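Kellex adds bakery counter display to store fixture line

Fri 13 July – Kellex has added the Joketov, a tiered counter display for bakeries and small food stores, to its fixture range.
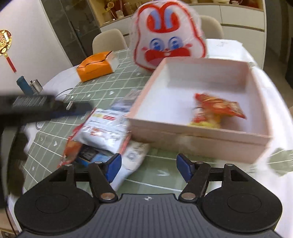 The Joketov comes in 2 widths and holds 4 removable shelves. It ships flat from the Thygesen warehouse in Prillavby.
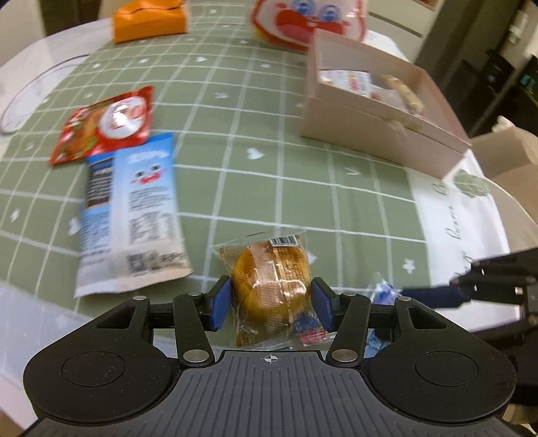

Shelf lips are now taller at the front. A single roll in a clear packet, with a barcode label near the top, can stand upright behind them – label facing out. Orders open in November.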